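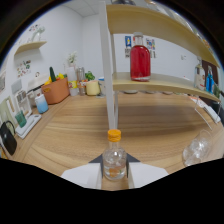

Unit 2: Closures and Headspace in Glass Bottles

Course notes, packaging fundamentals. Prepared by Nuria Teshome; lab section run by Liliana De Luca.

2.1 Terms

Finish: the part of the bottle above the neck that takes the closure. It includes the sealing surface, the threads and the transfer bead. The name comes from hand blowing, where the mouth was the last part to be made.

Land: the flat or slightly rounded top of the finish. The liner in the cap presses against it. A chip here is a reject even if the bottle holds water on the bench.

Headspace: the volume between the liquid surface and the underside of the closure, given as a percentage of fill volume at a stated temperature. A headspace figure with no temperature is not usable.

Overflow capacity: the volume held when the bottle is filled to the brim. Nominal capacity is always smaller.

2.2 Screw closures

A screw cap turns torque into a downward load on the liner. Much of the applied torque is lost to friction at the threads and between liner and land, so two caps put on at the same torque can seal differently if the liners differ. Record the liner type with every reading.

Removal torque is normally lower than application torque. It drops over the first hours as the liner relaxes, then levels off. In the Pindulden set, readings were taken directly after capping and again the next morning. Only the second reading should be used in your report.

Cap color has no bearing on the seal. It is used for product coding, and a clear bottle with a colored cap is easy to sort by eye on a mixed line.

2.3 Thermal expansion

Liquids expand far more than glass over the same temperature rise. If the headspace is too small, the liquid fills it completely and pressure climbs fast – the bottle may leak at the liner or break at the heel. Water-based products are the mild case. Alcohol and light oils expand several times as much and need more room.

To find the headspace left at a higher temperature:

V(h) = V(o) – V(f) × (1 + βΔT)

where V(o) is overflow capacity corrected for the closure, V(f) is fill volume at the filling temperature, β is the volume expansion coefficient of the liquid and ΔT is the temperature rise. Expansion of the glass is ignored in this course.

2.4 Lab data

The Prultport set contains 163 bottles, each with fill weight, brim weight and removal torque. Subtract the empty weight before converting to volume. Two bottles have no torque reading; leave those cells blank and do not enter zero.

Reading: Morelli handout, section on liners. Problems 1 to 6 are due at the start of lab.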